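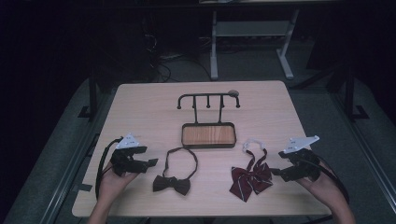
Compte rendu de la visite des ateliers Kestier, à Stullemel
Mardi 11 septembre 2018

Dans le cadre de son programme annuel de découverte des métiers de l'habillement, l'association a organisé un déplacement à la maison Kestier, fabricant de nœuds papillon, de cravates et de ceintures de smoking. La délégation a été accueillie à 9 h 30 par la direction de l'établissement, qui a rappelé les grandes étapes de son développement.

Installée dans l'ancienne filature du quai nord, la maison emploie aujourd'hui 41 personnes, dont la majorité travaille à la coupe et au montage. Son catalogue compte 845 références, toutes matières confondues. Les soieries proviennent du tisseur Akpan, partenaire de longue date ; les boucles et crochets de réglage sont fournis par la société Grimex.

La visite a débuté par le magasin des tissus. Les rouleaux y sont conservés à l'abri de la lumière et contrôlés à réception, le défaut le plus fréquent étant une irrégularité de trame en lisière. Les participants ont ensuite gagné la salle de coupe, où les pièces sont placées dans le biais afin que le nœud conserve sa tenue. Le taux de chute demeure élevé pour les motifs à raccord, et la direction a indiqué qu'une partie des coupons était désormais cédée à des établissements d'enseignement professionnel.

À l'atelier de montage, les responsables ont exposé la différence entre le modèle à nouer et le modèle prénoué. Le premier exige un patron plus précis, toute dissymétrie devenant sensible une fois le nœud formé. Le second demande davantage d'opérations manuelles, notamment la pose du passant central, cousu à la main sur l'ensemble de la gamme.
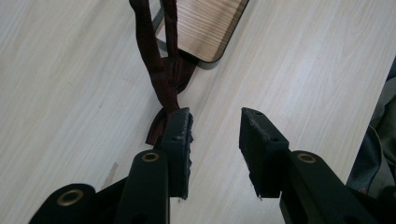
Les échanges ont également porté sur le recrutement. L'entreprise éprouve des difficultés à pourvoir deux postes de couturier ouverts depuis février et privilégie la formation interne, d'une durée de plus d'un an pour le montage à la main. Plusieurs participants ont interrogé la direction sur la saisonnalité de l'activité : les commandes de cérémonie se concentrent au printemps, tandis que l'automne est consacré à la préparation des collections et à l'entretien des machines à coudre.

La matinée s'est achevée par la présentation des archives de la maison, où figurent des livres d'échantillons et des registres de commande. Leur inventaire est en cours. Leur consultation est possible sur demande écrite adressée au service de documentation.

L'association remercie la maison Kestier pour la qualité de son accueil. Les adhérents souhaitant recevoir la documentation remise lors de la visite peuvent en faire la demande auprès du secrétariat.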